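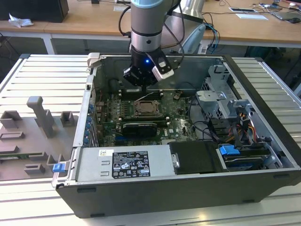
Home | Articles | Reviews | Opinion | Contact
Category: Grippers and End Effectors
2019-01-14 – by Pawłowska

Stop rating grippers on blocks

Most gripper comparisons I read still come down to a foam block, a tin can and a table with nothing else on it. The arm picks the thing up, puts it down, and somebody writes out a success rate. I have done this myself and I don't think the numbers are worth much to anyone who has to buy a gripper.

At Bonen we take old desktop computers apart for parts and metal. In July we started trying two grippers on the same arm, a Lireo and a Broramex, with an open tower lying on its side as the test piece. On paper the Broramex wins. It has the higher grip force and the longer stroke, and on blocks it beat the Lireo in every run we did.

Inside a computer case the order changed. A desktop tower is a box with walls, a drive cage and a lot of cable. The fingers have to get past the power leads and then close on something like a latch or a memory module, with very little room on either side. Stroke stops mattering once the housing behind the fingers is too wide to go down beside the cage. The Broramex has a fine housing for a conveyor. In a case it touched metal before the fingers reached the board, and we lost a lot of the first week to protective stops.

The Lireo is weaker and I have complaints about it too. The fingertip pads wear quickly and the mounting screws are an odd size that our local supplier doesn't carry. But it reaches the places we need to reach. Over 400 attempts at pulling memory it did well enough that we kept going, and we gave up on the other one after 100.

My first point is that the outside shape of a gripper should be on page one of the data sheet. I mean the whole envelope, with the fingers open and with the fingers closed, and with the cable attached. Makers give you a drawing of the body and leave the connector off it. The connector and the first bend of the cable take up more room than you would think, and in our work the cable loop has fouled the arm more often than the fingers have fouled the case.

The second is about fixtures. We printed ours in grey plastic and changed it several times over the winter. Every change moved the results by more than swapping the gripper's control settings did. If a review doesn't say how the part was held, I skip to the photos, and if there are no photos I close the page.

Cameras I will leave for another time, except to say that a view from above loses the fingertips at the moment of contact, and a second one from the side is worth the trouble of calibrating it.

Some readers will say a computer tower is too particular to be a general test. That's a fair objection. I would still take a particular test over a foam block – plenty of shops have housings, brackets and wiring to work around, and very few have foam blocks. A tired office computer costs next to nothing at a recycling centre. Buy two of the same model, so you have a spare when a latch snaps.

The Broramex is back in its box for now. We'll try it again on the outer panels, where it has the space to open.

Previous | Next | Back to Opinion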